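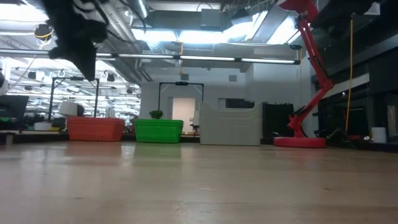

I have owned a lot of storage with lids, and I would like to argue against most of it. My position is that the things you use every week should live in open plastic bins, that the bins should be different colours, and that they should stand in a row along the back of the table where you use what is in them. Everything else is for the shed.

I came to this slowly. For years I ran a small repair bench at home in Holloway, fixing lamps, radios, kitchen scales, the odd toaster. It was never a business. People from our street brought things over, I had a go, and they took them home again, often in better condition. All of it happened on one wooden table in the back room, and all of the parts were kept in a wall of lidded boxes I had bought from Varkis in one go for $179. They stacked. They matched. Each had a clip at both ends and a slot on the front for a card.

They were miserable to use. If I wanted a fuse I had to lift two boxes off the one I was after, put them down somewhere (on the table, where I was working), undo the clips, find the fuse, do up the clips, and put the two boxes back. After a few weeks of that I stopped putting the boxes back. After a few more I stopped doing up the clips. By the end of the first winter the lids were in a pile behind the door, and I had a wall of open boxes that had been designed to be closed, which meant they no longer stacked properly either.

I don't think this was laziness, or if it was, it was the ordinary sort that everyone has. A lid costs you a few seconds each way. When you are holding a lamp together with one hand, a few seconds and a second hand is more than you have to give. So the part gets put down next to the box, and by Friday there is a drift of parts next to every box.

The people who sell storage know this, I am sure, but a lid photographs well. A shelf of closed boxes looks finished. I have come to distrust that look. A closed box tells you very little about what is going on inside it, and the tidiest-looking room I ever worked in, a school storeroom, took the longest to find anything in.

An open bin has the opposite problem. You can see it filling up, and you can see when the wrong thing has gone into it. People count this as a fault. They say open bins look messy, and they do, a bit. But the mess is information. When I can see that the cord bin has a kettle element sitting on top, I move the kettle element. In the lidded days it would have stayed there until I went looking for a cord.

Then there is the matter of colour. I resisted it. My preference was always for grey or clear, and I thought of orange and green tubs as something for a kindergarten. Jannik Strobel changed my mind. He has the bench in the shared workroom where I now do most of my repairs, and he buys his bins singly, whatever is on the shelf that day, and refuses to label any of them. I assumed this would be chaos. It took me a morning to learn where everything was, and I have not had to think about it since. "Put it in the green" is a complete instruction. It works across the room, it works for someone who has never been in the place before, and it works for children.

Compare that with a label. I once bought a roll of 2,000 small white labels and used perhaps a tenth of them, and I would call that the most wasteful thing I have done at a bench, including the time I drilled through a cord. A label has to be read. You need to be close to it, it needs to be facing you, and the writing has to be legible, which mine isn't. Worse, a label fixes what a bin is for on the day you wrote it. My box marked SWITCHES had no switches in it for three years. I went on reading the word every time I reached past it, and so did everyone else, and the box went on being checked for switches.

A colour doesn't make a claim like that. The green one is for whatever we have agreed it's for this month. When the work changes, you tip it out, say so out loud, and start again.

There are limits. Four or five colours is as many as most people will hold in their heads, and past that you are back to reading. Some people can't tell red from green, and if one of them shares your table you should choose differently — blue and yellow, say, or bins of plainly different heights. I would mix the heights anyway. A tall one for long awkward things and low ones for the small stuff is a second clue that costs nothing.
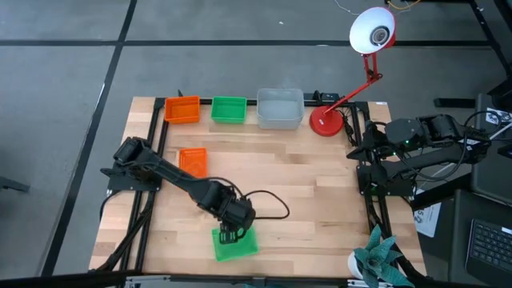 The placing matters as much as the bins do, and it's the part I see people get wrong most often. They buy good bins and then put them on a shelf across the room, or under the table, where they have to crouch. The right place is the far edge of the table, in a row, within an arm's length of wherever you stand. The work happens in front of them. You reach over the work to get a part and you reach over it again to put the part away, and neither trip involves your feet.

This uses up some of your table, and I hear that objection a lot. People guard their bench space jealously. I would answer that the back strip of a table is rarely worked on. What it does is collect. Cables end up there, and cups, and whatever you pushed out of the way to make room. A row of bins takes that strip over and gives it a purpose. It doesn't abolish the clutter entirely, I grant you. Some of it just moves along to the end of the row.

I would add one more item, which is a low tray. A bin is where things live. A tray is where they wait while you're busy with them. The screws from the job on the bench go in the tray, and the tray can be slid anywhere on the table, turned to suit your hand, or picked up and carried to the window. It should be shallow enough that nothing can hide under anything else. When the job is finished the tray should have nothing left in it, and if something is left, you know before you have put the cover back on. I have been saved by that more than once. It's worth making the tray a bright colour too. Small dark screws on a timber table disappear into the grain.

A word about the table itself. Timber is right for this. It's kind to dropped things, it doesn't skate about under a plastic bin the way glass does, and scratches on it don't matter. I would not cover it with a mat. Mats curl at the corners and things get pushed under them. Buy one a little wider than you think you need and leave it bare, and clean it with a damp cloth when you can't stand it anymore.

In April I helped clear out a workroom that had been fitted with the full Dorholm drawer system, the expensive one with the dividers. The owner had kept every receipt and it came to $1,135. It was beautifully made. The runners were still silent. Half the drawers held nothing, and the other half held things sorted so finely that the person who had sorted them was the only one who could have found them again. There was a drawer for rubber feet, and another for slightly larger rubber feet. We tipped the lot into open tubs, in five rough groups, and the next person to use the room was finding what he wanted within the hour.

I don't want to be unfair to drawers. If you are a watchmaker you need them, and if you keep anything that spoils with dust you need lids as well. I have kept two of my old Varkis boxes for paint and sandpaper, and their clips are done up. Chemicals, blades, anything a toddler could swallow: closed, and up high. Things used once a year can go in whatever you like, because you will have forgotten where they are in any case.

But most of what most of us handle is not in those groups. It's cords, tape, plugs, pencils, pliers, bulbs, odd brackets, batteries on their way to be recycled. It comes out and goes back many times a week. The only question to ask of a container for that sort of thing is how easily it takes something back, and the easiest possible answer is a wide opening at hand height in a colour you can name. Getting things out looks after itself. You're motivated when you need the pliers. You are much less motivated when you've finished with them and it's nearly dinnertime.

My wife thinks I have taken a small matter too far, and she still keeps her sewing things in a Distden case with a lid that snaps. She also keeps a plastic tub next to it, with no lid, and the scissors are always in the tub.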